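My allergist went out of network and I found out from a postcard

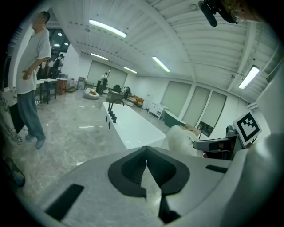 White room, bright lights.

So the postcard came in October, wedged between a pizza flyer and the water bill, and I very nearly threw it out. It was from Tirkurance, my health plan, and it said that "one or more providers" I had seen in the past year would no longer be part of my network. One or more! No names. You had to log in to find out which.

I logged in (after resetting my password, twice) and there she was, Dr. Sepúlveda, the only allergist who has ever gotten my asthma to behave. Milagros Sepúlveda has been seeing me since I moved out here and she remembers everything, down to which inhaler made my hands shake. Her whole group, Tundlow, was off the list. Every doctor in it.

I called the plan first. The man I got was perfectly nice and told me there were 20 other allergists in my area. He emailed me the list and I sat down with a cup of coffee and started dialing. One was a pediatric office. Two had retired. A couple weren't taking new patients, and one number rang through to a tire shop, where the guy said he gets these calls all the time and I should try the hospital. The closest one who could see me was in Tromodstead, and the first opening was 15 weeks out.

Then I called Tundlow, and this is where I got lucky, because Faith Tanui picked up. Faith runs their billing desk and she has clearly had this conversation with a lot of upset people. She asked if I was in the middle of treatment. Well, yes – I get allergy shots, I'm a little over halfway through the buildup, and you can't just wander off and start again someplace else. She told me to ask the plan for "continuity of care," in those words, and to get the form in within 20 days of the date on the postcard. Not the day it showed up at my house. The date printed on it, in tiny type, next to the bar code.

I faxed it from the copy place on Mabuza Street. Yes, faxed! I kept the confirmation page and I've stuck it on the fridge.

If they say no, each visit comes out of my own pocket until I hit the out-of-network deductible, and that one is separate from the regular deductible I already paid down this year. Faith figured I should set aside $500 to get me through to open enrollment. I can do it, but there goes the new water heater, and I was really looking forward to that water heater.

Anyway, the form is in and my next shot is still on the calendar for 8:30 in the morning. I'll post again when I hear back. If you're on the same plan and got the same postcard, go dig it out of the recycling and look for the date.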